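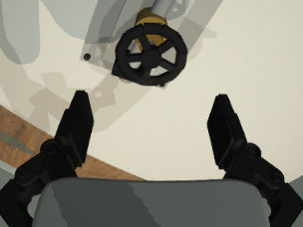
Valve turning needs a written acceptance rule

Simulated valve turning is now a routine item in manipulation test suites. A gripper approaches a handwheel, closes on the rim, rotates it by some amount, and the run is scored. The scoring is where the trouble starts. Most suites report one number, the success rate, and leave the meaning of success to a line of code that few readers of the report will ever open.

I reviewed the task definitions of two suites over the winter, Plultard and Unex. Both include a spoked handwheel on a pipe. Plultard counts a run as a success when the wheel has passed a target angle at any time step. Unex requires the target angle at the final time step, with the fingers clear of the rim. We ran the same control policy through both rules, 500 runs each, with the same wheel model and the same start poses. Plultard's rule passed 220 of them. Unex's rule passed 66. The policy had a habit of dragging the wheel back on release, and one of the two rules could not see it.

Neither rule is wrong. A wheel that passes an angle and returns may be of interest to someone studying contact. It is of no use to someone who wants a line shut. The defect is that both results are published under the same heading.

A standard for this task should be short, and it should cover the start state first. The distance between the fingertips and the rim at time zero decides a large part of the outcome. So does the finger opening. With the fingers already spread and the wheel ahead of them, the hard part of the approach is over before the clock starts. I would require every report to state the opening, the nearest fingertip-to-rim distance, and the angle between the palm axis and the wheel axis. Three values, given as ranges if they are randomized.

Second, contact. A handwheel with spokes can be turned in at least two ways: by gripping the rim, or by putting a finger between the spokes and pushing. The second is easier in simulation and is bad practice on real equipment, where a finger caught in a turning wheel loads the wrist in directions it was not sized for. Any features that stick out from the rim give a third option. A report should say which contacts are allowed and what share of the passing runs used each. In our Unex passes, 17 used a spoke. That figure appears nowhere in the standard output - we had to recover it from contact logs.

Third, torque. Many simulated wheels turn with almost no resistance. A wheel with no friction in the joint tests reaching, and the score should be labeled as a reaching score. If friction is modeled, the breakaway and running values belong in the table next to the success rate, in newton-meters.

Fourth, geometry. Rims are often built from a small number of flat-sided sections to save computation. The visible mesh and the collision mesh may also differ. Both affect grip, and a finger can catch on a facet that a round rim would not have. The collision mesh should be published with the task. A screenshot does not settle the matter.

The usual objection is that rules of this kind slow down research. A group trying a new controller does not want to fill in a form. I accept that for early work. The cost arrives later, when a plant team at a place like Lurkirov has to choose between two controllers and finds that the published scores cannot be placed side by side. Repeating the tests took them most of October.

There is also the view that the field will settle on one suite and the question will go away. I doubt it. The working draft circulated after the Cáceres meeting lists start state and end state as optional fields. Optional fields are left blank. They should be made mandatory before the draft goes to a vote, and the contact and torque fields should follow in the next revision.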